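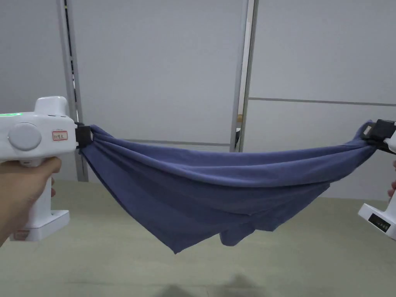 ## 3. Flow equalization and sampling at the Furna site

**Figure 1.** Blue-purple garment held at both ends, with folds hanging between.

The Furna laundry discharges to the Veltlow municipal sewer under an industrial pretreatment permit. Its wastewater comes from washing finished garments and flat linens, which share one floor drain and one lint screen. Flow is uneven over the day. Most of the load leaves the washers in the first hours of the morning shift, and the drain runs nearly dry after the last rinse.

Before the changes described in this section, the site had no storage between the screen and the sewer connection. Permit samples were taken by hand from the final manhole, usually late in the morning. A single grab sample of this kind says little about the daily load, and the pH values on file could not be matched to any given wash program.

An equalization tank with a working volume of 20 cubic meters was placed downstream of the screen. It is mixed by coarse air bubbles and emptied by two pumps, one on duty and one on standby. The duty pump is held at a constant rate while the level stays inside the control band. If the level passes the upper float, the standby pump starts and the event is logged. Acid is dosed into the pump discharge line - not into the tank itself - and the dosing loop reads a pH probe mounted far enough downstream for the two streams to mix.

Composite samples were drawn at the tank outlet with a refrigerated automatic sampler. The sampler was paced by flow, and each composite covered 12 hours of operation. Samples for oil and grease were still collected by hand in glass, as this material clings to sampler tubing and the composite result would read low. Chain-of-custody forms were filled in at the site and checked again on arrival at the lab.

The same layout was used at the Soriano site, with two differences. The lint screen there is a rotary drum, and the tank is fed by gravity. The Skarkano site was left out of the comparison because its rinse water is reused, so its discharge is smaller and more concentrated than that of the other plants. Results for Furna and Soriano are reported separately in Section 4. Days with a logged standby pump event were kept in the data set and are marked in the tables.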